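# Visit notes: Lorngate open afternoon, simulation group

Lorngate opens its manipulation lab once a year, in June. The program this time had three stops and started at 2 p.m. I skipped the welcome talk and went straight to the second floor, where the simulation group was presenting its work on grasp evaluation.

The group's question is narrow. A policy trained on real demonstrations has to be tested many times before a change can be trusted, and each real trial costs an operator's time. Lorngate wants to know how far a rendered test can stand in for a real one. The answer they gave was cautious: the ranking of policies carries over fairly well, the success rates do not.

The method is called Evari. It keeps the policy fixed and changes one property of the rendered world at a time – lighting, surface texture, camera pose, friction – then compares the drop in success with the drop measured on the bench for the matching physical change. A full comparison takes 300 simulated episodes per property and 30 real ones. The imbalance is deliberate. The real episodes only anchor the curve, and the presenter was open about the width of the error bars that result.

Texture turned out to matter less than expected. Swapping one tabletop for another lowered success in simulation and on the bench by similar amounts. Camera pose was the bad case. Small rotations of the wrist camera hurt the simulated policy far more than the real one, and the group has 2 candidate explanations. One is that the rendered gripper is too clean, so the policy leans on its outline as a reference. The other is a field-of-view mismatch left over from calibration. They plan to separate the two by masking the gripper in both domains. I would have liked to see that done before the ranking claim went on the poster.

Contact is handled by Morais, the physics layer under the renderer. It runs at a fixed step, and thin parts are padded slightly to stop them from passing through each other. Somebody asked whether the padding changes grasp outcomes on small objects. It does, and those objects are left out of the published set. 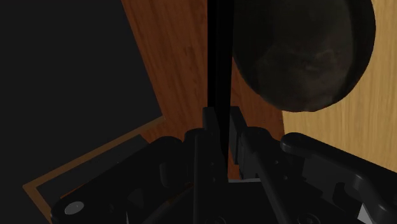
Wrist views are the main input to the policy, and they are where Evari spends most of its rendering budget. The gripper's own linkages take up a large share of the pixels, and what remains has to carry the task. With a dark, rounded object running out of view at the top and a thin black bar standing between it and the left half, the policy gets only part of an outline to work from. The wood surfaces differ in tone as well, one reddish and one pale, so a color threshold tuned on the first would need checking on the second. The group uses no thresholds, but the older Pludley baseline did, and it scored poorly wherever the background changed.

The last stop was the bench itself, with the same gripper model and a printed calibration target. The demonstration was short and the queue was long. Code for the comparison is to be released after review; the Morais settings will come with it, the bench recordings will not.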